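Visit report: the Pundport shared workshop, March

Most of the arm's practice happens in a rendered kitchen before anything moves on the bench.
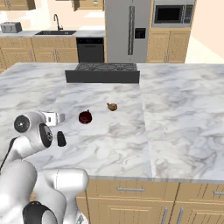 A member of the workshop asked early on why they bother with a kitchen at all when the real arm is bolted to a workbench. The reply from the far end of the table was that the bench comes later, and that a marble island with a cooktop in it gives the planner more to avoid.

Pundport is two rooms behind a bike shop in Mansilla. I got there at 9:30 in the morning and stayed until they locked up. The front room has the saws and the drill press. The arm is in the back, along with a desktop computer that runs the simulator.

The arm is called Jilen. It is a home build, with printed links and hobby-grade motors, and so far it has cost the group 3000 dollars. The motor drivers came from Ekport, a parts seller the members use for nearly everything. The simulated arm is a cleaner white model with a similar reach. Small objects are set out on the counter in the simulator and the software tries to plan a grasp for each one. Rounded shapes give it the most trouble.

The log on the wall listed 413 simulated runs. The real arm had done 28. I watched two of those. On the first, Jilen picked up a wooden block and put it in a tray. On the second it stopped halfway with a motor fault, and we spent most of an hour finding a bad crimp in the wrist cable.

Lunch was sandwiches in the front room. In the afternoon they let me change the approach height in the settings file and run it again in the simulator, which took a few minutes per try on that computer.

Visitors are welcome on open mornings. Bring safety glasses if you have them, and park on the street, as the lot belongs to the bike shop. The next job on their list is a new wrist cable with proper strain relief.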